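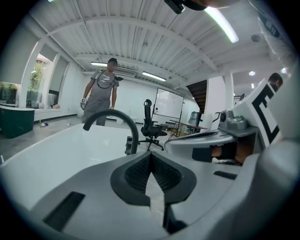 Onni Karppinen hat in dieser Saison noch kein Ligaspiel verpasst, und geht es nach ihm, bleibt das auch so. »Wenn ich fit bin, will ich spielen«, sagt der Innenverteidiger des SV Wundstead. »Über Pausen entscheidet die Trainerin, da frage ich nicht nach.«

Am Samstag geht es auswärts gegen Foltley, das Hinspiel im März endete 2:2. Wundstead führte bis kurz vor Schluss und kassierte den Ausgleich nach einer Ecke. Karppinen spricht nicht gern darüber. »Der Ball war lange in der Luft, ich hätte ihn klären müssen. Ich habe mir die Szene zweimal angesehen, dann war es gut.«

Für Trainerin Rima Abou Jaoude ist das Thema ebenfalls erledigt. Sie hat die Abwehr umgestellt und lässt seit einigen Wochen mit Dreierkette spielen, Karppinen steht in der Mitte. »Onni redet viel auf dem Platz, in der Kabine hört man ihn kaum«, sagt sie. »Auf dem Platz brauche ich ihn laut.«

Verzichten muss sie auf Fakhoury, der sich im Training am Oberschenkel verletzt hat. Für ihn dürfte Boden in die Startelf rücken, der zuletzt zweimal eingewechselt wurde. Festlegen will sich Abou Jaoude noch nicht - die Aufstellung gibt sie wie immer erst am Spieltag bekannt.

Karppinen selbst kommt inzwischen auf 194 Pflichtspiele für den Verein. Sein Vertrag läuft im Sommer aus, Gespräche gab es bereits. »Wir sind uns nicht fremd«, sagt er dazu nur. »Meine Familie fühlt sich wohl, die Kinder gehen gern zur Schule. Alles Weitere klären wir nach der Saison.«

Und Foltley? Der Gegner ist seit elf Heimspielen ungeschlagen. »Das ist eine gute Serie«, sagt Karppinen. »Aber wir fahren nicht hin, um einen Punkt abzuholen.« Anstoß ist um 15 Uhr, am Gästeeingang gibt es noch Karten für den Stehplatzbereich.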